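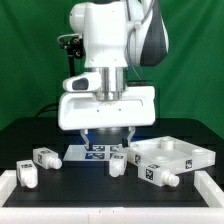
Demonstration collection on the assembly task is going so well that I wanted to write before Thursday's call. We passed 500 kept episodes last night, all teleoperated, and the variety is so much better than in the July set! Between episodes the operator now scatters the parts by hand inside the tray, so the four knobbed blocks end up pointing every which way, and the base plate gets turned a little too. The green cloth stays up behind the table for all of it. Every part carries its own tags, so I can pull start poses out of the logs and plot which corners of the tray we've been neglecting (front left, mostly – we're fixing that this week).

Soledad Cabral wrote:
> Could you say how you decide which episodes to keep? On the
> Kolcombe data we threw out anything with a regrasp and I think
> it hurt us. The policy never learned to recover. Also, what
> total are you aiming for before the first training run?

Soledad, I'm so glad you brought this up. We keep regrasps. We keep fumbles too, as long as the operator finishes the episode, and they get a "recovery" flag in the metadata so you can filter them out if you want to compare. What we drop is anything with a tracking dropout at the start, or where the operator stopped to talk to somebody (guilty, more than once).

The target is 2,000, but I don't want to wait that long to train. My plan is a first run on what we have, then 20 rollouts from held-out layouts, then go collect more wherever it does badly. If anyone at Jevitov has a free GPU node next week, please shout – it would save me queueing.

The episode format is the same as before plus the new flag. The loader in the Silalcombe repo reads it on my machine, but I'd love for a second person to try.

Makis Tsolakis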